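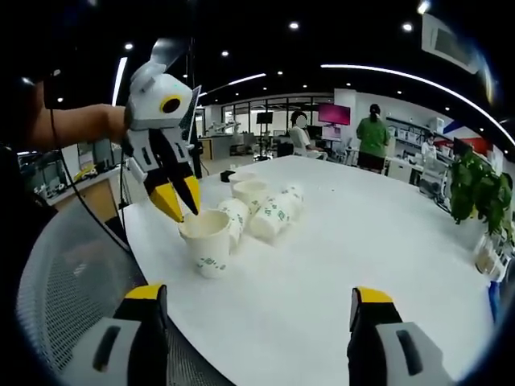 Rerel Paper Cups, Sleeve of 40: My Take

Posted in: Office & Breakroom | 12 comments

I've been through a lot of paper cups at work, and these are my favorites so far! White with little green prints – cheerful without looking like a kid's party. They're light, so an empty one will tip over if you bump the table (mine do, all the time), but the rim feels smooth and coffee stays put for a whole meeting. I'd skip them for iced drinks on a long Sunday. Buying again in April.

48 shares

We use cookies. Accept | Settings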